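Stomby Desk Pack, README

Stomby is a simulated desk pack sold by Trindarmont for testing gripper policies before they go near hardware. Release 3 holds 679 episodes — 500 for training, 96 for validation, the rest kept back for our own checks.

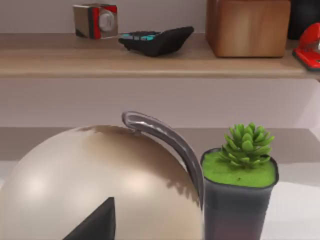 Desk scene, simulated: potted succulent beside a domed object with a curved grey handle, shelf behind.

Object meshes are included. Wall and desk colours can be changed in the settings file. Lighting can't yet.

Licence is per seat. Faults and refunds: Lena Stępień, Fumville office.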